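Accueil Tickets Documentation Forum Mon compte

Rolteo utilise des cookies pour mémoriser votre session. Accepter / Paramétrer

Ticket : épisodes de démonstration refusés à l'export (cuisine simulée, tâche « canard »)
Ouvert par : Capucine Coste
Date : 22 octobre 2025
État : résolu, en attente de confirmation

Bonjour à toute l'équipe, et merci d'avance à qui prendra le temps de me lire, je sais que mes tickets ont tendance à s'étirer !

Je rassemble en ce moment des démonstrations pour la politique de saisie que nous préparons dans le projet Erkero. Tout se passe en simulation, avec le Franka piloté à distance, et je dois dire que la collecte elle-même se déroule très agréablement depuis la dernière mise à jour (le retour de position est bien plus doux, bravo à ceux qui s'en sont occupés). Mon souci arrive après, au moment de l'export. Sur la série de ce matin, 12 épisodes ont été refusés avec le message « état de pince incohérent », alors que je les avais tous marqués comme réussis et qu'à la relecture ils me paraissent tout à fait convenables.

J'ai d'abord cru à une maladresse de ma part. J'ai donc rejoué les épisodes un par un, en m'arrêtant sur le moment où le canard est tenu au-dessus du plan de travail, tout près du pot vert. Visuellement, rien ne me choque, les doigts sont bien de part et d'autre du jouet.

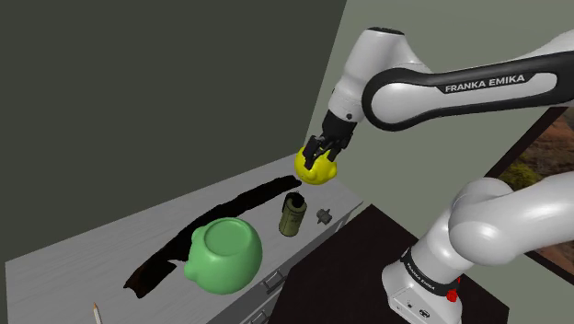
Tanveer Durrani : Bonjour Capucine, merci pour ce ticket très complet. Est-ce que tu pourrais regarder la colonne d'ouverture de pince dans le fichier brut, et pas dans la visionneuse ? La visionneuse lisse les valeurs, ce qui cache parfois un saut. Dis-moi aussi si tu as changé la fréquence d'enregistrement entre deux séries, j'ai un petit soupçon de ce côté.

Merci Tanveer, tu avais vu juste pour le saut ! Dans le fichier brut, l'ouverture repasse à sa valeur maximale pendant deux pas de temps, juste après la fermeture, puis revient à la normale. La fréquence, je n'y avais pas touché, du moins pas volontairement. En ouvrant la configuration j'ai quand même trouvé que la commande et l'état mesuré n'étaient plus écrits au même rythme. Je vous note ce que j'ai essayé, dans l'ordre, pour que cela serve à d'autres :

- Relance de l'export sans rien changer : même message, mêmes épisodes refusés.
- Export avec la vérification de pince désactivée : tout passe, mais je ne veux pas donner ces épisodes à l'entraînement avec des valeurs fausses dedans.
- Nouvelle démonstration avec un autre objet : refusée également, le canard n'y est donc pour rien.
- Retour à la configuration de janvier, que j'avais heureusement gardée : l'épisode passe du premier coup.

C'est donc bien la configuration. En comparant les deux versions ligne à ligne (un thé et pas mal de patience), je suis tombée sur le paramètre de tampon de la pince, qui avait été remis à sa valeur par défaut. Une fois corrigé, j'ai refait une série entière et l'export n'a plus rien signalé.

Reste la question des épisodes déjà enregistrés. Babar Ansari m'a proposé son script de réalignement, qui recale l'état mesuré sur la commande à partir des horodatages. Je l'ai passé sur une copie du dossier, et 11 épisodes sont récupérés. Le dernier a perdu une partie de ses horodatages, je l'ai retiré du lot et je le referai demain à tête reposée.

Il me reste une petite demande : serait-il possible que la mise à jour conserve le paramètre de tampon, ou au moins qu'elle affiche un avertissement quand elle le remplace ? Laiba Magsi commence sa propre collecte lundi et j'aimerais beaucoup lui éviter ma matinée.

Tanveer Durrani : L'avertissement est ajouté à la liste pour la prochaine version. Pour Laiba, je lui envoie ta configuration corrigée dès ce soir. Je laisse le ticket ouvert jusqu'à ce que tu aies refait le dernier épisode.

Parfait, un grand merci à vous deux, et bonne fin de journée !

Capucine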